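Kiddale Rooms: everyday objects in lived-in rooms

Welcome! Kiddale Rooms is a collection of pictures and written notes on the small things people keep in the rooms where they cook, work and rest. We started it because we love ordinary household stuff, and because most of the room collections we had used were full of showroom kitchens with one lemon on the counter. We wanted the drawer of mystery keys, the kettle with a tea towel over it, the shelf where the batteries end up.

Version 2 is out now and it's a big step up from the first one.

What's in it

The release covers 32 rooms. Most of them do more than one job: a kitchen corner that is also an office, a hallway used as a pantry, a bedroom with a sewing table. Each room has its own folder with the pictures, a plain text file of notes and an object list in CSV format.

rooms/ has one folder per room
notes/ has the longer write-ups, one text file per room
objects.csv is every object list joined together
words.txt is our list of preferred names for things
CHANGES.txt is what moved since the last version

How the notes are written

Every note has 3 parts: what the surface is, what rests on it, and what rests on those things. That last part is our favorite! People put things on top of other things all the time, and the tops of fridges, bread bins and speakers are some of the richest spots in the whole collection. Sumeya Chala came up with the "on top of" column in objects.csv, and it has been the most requested field from day one.

We use everyday words. A couch is a couch, a stool is a stool. If we couldn't tell what something was, the note says "small round thing" or "bottle, contents unknown" and leaves it there. Please don't send us guesses as corrections, but do send corrections if you spot a real mistake (we've had some great ones).

Doors and lids get their own column with the values open, closed, partly open and can't tell. Old files from the first version only had open and closed, so if you're merging the two, read CHANGES.txt first. The Brikow loader handles both. The Sisteck one needs the flag --old-doors.

Known gaps

Bathrooms are barely covered. Cables are listed only when they cross a floor or a counter, and the length is never given. Framed pictures are listed as one item each, with a short note on what's in them if it can be made out. Plants are marked real or artificial where we're sure, and plain "plant" where we aren't. We have about 80 entries in objects.csv still waiting for a second reader, and those carry the tag "unread."

The Tefera folder has a different naming pattern from the rest. Līga Mets is fixing it for the next release.

Using it

Free for teaching, research and personal projects. Please credit Kiddale Rooms and keep words.txt with any copy you pass on. If you build something with it, write to Ville Väisänen, who loves seeing what people make and will add a link to our page.

People

Notes and object lists: Abrehet Feyisa, Eyerusalem Tesfamariam, Sumeya Chala
Files and loaders: Līga Mets, Ville Väisänen 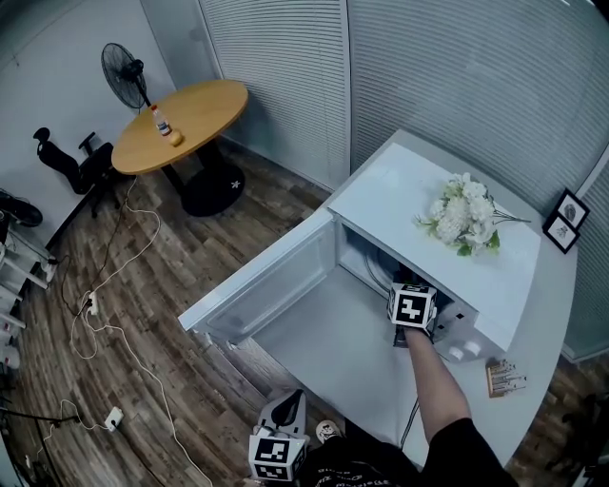

Microwaves have turned into one of the best things to search for in objects.csv, and we'd suggest starting there if you're new to the collection. The door column and the "on top of" column both come into play: this one goes in as "open," with "flowers, artificial, white" resting on it, and the two small framed pictures leaning against the wall get a line each under the counter. Try the same search on fridges next!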